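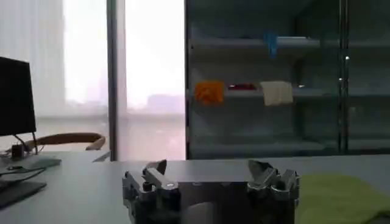

ダーバン、9月

南アフリカの繊維回収会社Rundexは、家庭で着られなくなった綿のTシャツや肌着を店頭で引き取る取り組みを、ダーバン市内と近郊の31店舗に広げる。これまでは衣料品店Oosthuizenの一部店舗だけで受け付けていたが、9月からは同店の全店舗が対象になる。営業時間中であれば、購入した店やブランドを問わず無料で持ち込める。

回収した衣類は同社の仕分け場に集め、まだ着られるもの、ウエスとして使えるもの、繊維に戻すものに分ける。着られるものは市内の古着店に卸し、ウエスは自動車整備工場や印刷所に販売する。繊維に戻す分は、紡績と不織布を手がけるLorixに送られる。

Rundexによると、試験的に実施した期間の回収量は701キログラムだった。このうちTシャツとポロシャツが最も多く、次いでシーツ、枕カバー、タオルの順になった。ジーンズは当初の想定より少なかった。厚手の生地は傷んでも作業着や部屋着として使い続ける家庭が多いと同社はみている。

回収事業を担当するLindiwe Dlamini氏は、店頭で最も多い質問は汚れの程度に関するものだと話す。「食べこぼしの染みや首回りの黄ばみは問題ありません。お断りしているのは、油やペンキが付いたもの、かびの生えたもの、ぬれたままのものです。袋の中に一枚でもぬれたものがあると、仕分け場に届くまでに周りの衣類にもにおいが移ります」

持ち込む際は、洗って完全に乾かしたうえで、口を閉じられる袋に入れる。アイロンをかけたり、きれいに畳んだりする必要はない。ボタンやファスナーは付けたままでよいが、缶バッジや安全ピンは外しておくよう求めている。仕分け場ではポケットの中も確認するものの、硬貨や鍵が見つかっても持ち主を特定できないため、出す前に確かめてほしいという。

対象となるのは、綿を主な素材とする衣類と寝具である。洗濯表示で綿の割合が分かるものが望ましいが、表示を切り取ってある場合も受け付ける。下着は洗濯済みであれば出せる。靴、かばん、帽子、革製品、中綿入りの上着、カーペットは対象外となる。水着やストッキングのように伸縮性の強い合成繊維でできたものも、Lorixの設備では処理できない。

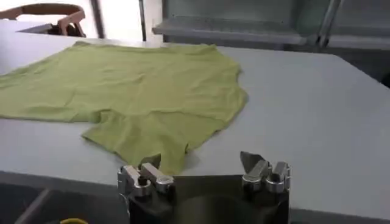 綿とポリエステルの混紡については、当面は綿のほうが多いものに限って引き取る。混紡品は古着やウエスとしては使えるが、糸に戻す工程では繊維の長さがそろわず、切れやすくなる。Lorixは混紡品を不織布に回す割合を増やす方向で準備を進めており、受け入れの基準は来年見直す予定だ。

色による制限はない。仕分け場では繊維に戻すものを大まかな色の系統ごとにまとめ、染め直しをせずに済むようにしている。淡い色は集まりやすく、まとまった量になるのも早い。一方、赤や紫は量がそろうまで保管しておく必要があり、倉庫の場所を取る。黒は色あせの度合いに差があり、糸にしたときにむらが出やすいことから、不織布に回す場合が多い。

プリントの入ったTシャツも出せる。胸や背中の大きなプリントは樹脂を含み、そのまま裁断すると機械に張り付くため、その部分を切り落としてから次の工程に送る。切り落とした布は廃棄物として処理している。Rundexは学校行事やスポーツ大会でTシャツを作る団体に対し、プリントの面積を小さくするか、水性インクを選ぶよう呼びかけている。会社名や学校名が入ったものは古着として流通させず、ウエスか繊維の原料にする。制服についても同じ扱いとし、名札は持ち主が外してから出す。

Lorixの工場では、届いた布を細かく裁断したあと、針の付いた回転ドラムでほぐして綿状に戻す。長い繊維が残っているものは新しい綿と混ぜて糸にし、短いものは不織布にする。再生した繊維だけでは糸の強度が足りず、新しい綿を加える割合は製品によって変えている。できた糸は軍手や靴下、買い物袋に使われる。

不織布の主な用途は、住宅の天井裏に敷く断熱材だ。Lorixは「Nurnetti」の商品名で販売しており、ロール状のものと板状のものがある。施工のときに肌がちくちくしにくいことから、自分で屋根裏の手入れをする人にも売れているという。燃えにくくするための処理をしたうえで出荷している。湿気の多い沿岸部では、天井裏の換気が足りないと性能が落ちるため、購入時に換気口の有無を確認するよう案内している。

回収への協力に対しては、Oosthuizenの店頭で買い物券を渡す。衣類1キログラムにつき額面は100ランドで、同店の衣料品と寝具の購入に使える。おつりは出ない。1回の持ち込みにつき受け取れるのは1枚までとし、転売を防ぐため発行日と店舗名を記載する。1キログラムに満たない場合も衣類は引き取るが、買い物券は発行しない。大人用のTシャツなら数枚から十枚足らずで1キログラムになることが多い。

買い物券の額については、社内でも意見が分かれた。試験期間中に一部の店舗でより低い額を試したところ、持ち込む人の数に大きな差はなかったが、1回当たりの量は減ったという。Rundexは額を据え置いたうえで、半年後に改めて検討するとしている。費用はRundexとOosthuizenが分担する。

車のない家庭や高齢者からは、自宅まで取りに来てほしいという要望が寄せられている。Rundexは戸別の収集は費用がかさむとして見送ったが、集合住宅や職場でまとめて出す場合に限り、事前の予約で集荷に応じる。試験期間中に集荷の案内を受け取ったのは約490世帯で、申し込みは市の北部に偏った。南部では管理人室の近くに袋を置く場所がない建物が多く、置き場所の確保が課題になっている。

集荷の予約はRundexの窓口で受け付ける。電話のほか、Oosthuizenの店頭にある用紙でも申し込める。用紙には建物の入り口の位置、車を止められる場所、袋のおおよその数を書く。雨の日は屋外に置いた袋を回収しないため、屋根のある場所を指定するよう求めている。

店頭の回収箱は、多くの店舗で入り口を入ってすぐの場所に置く。売り場の狭い店舗ではレジで直接受け取る。箱がいっぱいのときは床に置かず、店員に声をかけてほしいとしている。店舗からの引き取りは毎週金曜日に行い、量の多い店舗では週の半ばにも車を出す。

古着店の側からは、回収が広がることで安い古着が増えすぎるのではないかという声も出ている。これに対しDlamini氏は、古着として卸す量は各店と毎月話し合って決めており、余った分を一度に市場へ出すことはないと説明する。「着られるものをすべて売り場に並べるつもりはありません。店ごとに売れるサイズや季節が違うので、夏物は涼しい時期のうちに整理し、必要なときに出すようにしています」

古着店でよく売れるのは無地のTシャツと子ども用の長袖で、襟の伸びたものや脇の縫い目がほつれたものは仕分けの段階で外される。ほつれだけで生地に傷みがないものは、市内の縫製教室に教材として渡すこともある。教室では直し方を学んだあと、仕上がったものを参加者が持ち帰る。

対象店舗の一覧と出せるものの早見表は、Oosthuizenの各店で配布している。早見表は英語とズールー語で用意した。仕分け場の見学は希望者が多く、次回の受け付けは日程が決まり次第、店頭に掲示する。
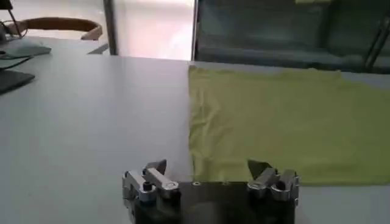

布製品の店頭回収は9月から対象店舗を拡大

回収に関する問い合わせは、Rundexの窓口かOosthuizenの各店舗まで。Nurnettiの購入と施工についてはLorixが受け付ける。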